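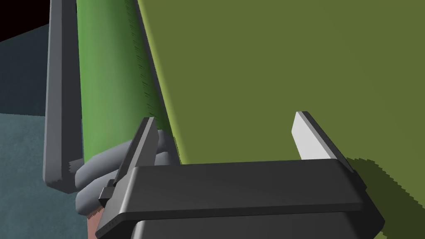 Gosgate Adult Learning Team
Progress report, evening reading classes
22 Jun 2021

Enrollment went up this spring, and I would be careful about reading much into it. The Wostton class filled in March after the leaflets went out, but attendance in the weeks that followed was patchy. Bouchra Ezzat thinks the later start time helped. I am less sure. The same people who missed the early sessions are missing the late ones.

We have spent almost $2,000 of the book budget. The graded readers are used every week. The audio sets are not, and I don't see a case for buying more,

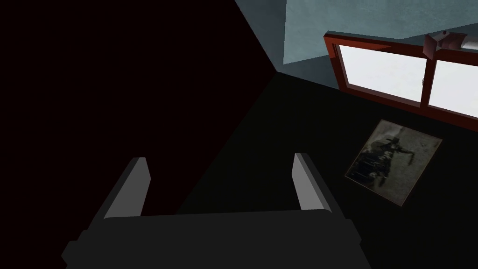

whatever the supplier's leaflet claims about faster progress. Othmane Fawzy has asked learners which titles they finish, and the short crime stories win easily.

The reading test scores look good on paper. Learners sat the same test twice, so some of that gain is plain memory. Reda Abdelaziz is looking for a different second paper.
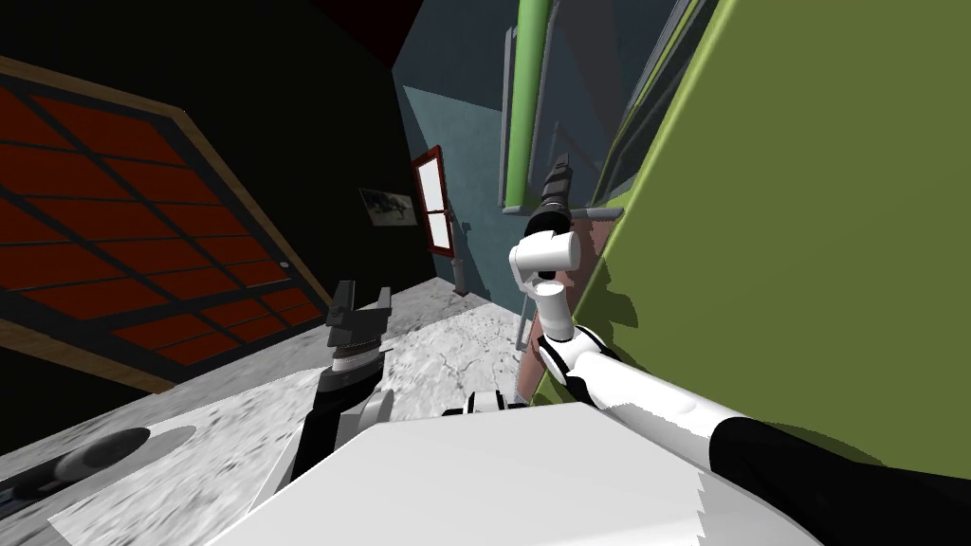
Next quarter
Open the Skoscombe class only if two tutors are confirmed. Wael Samir has said yes, and we are waiting on Driss Bensaid.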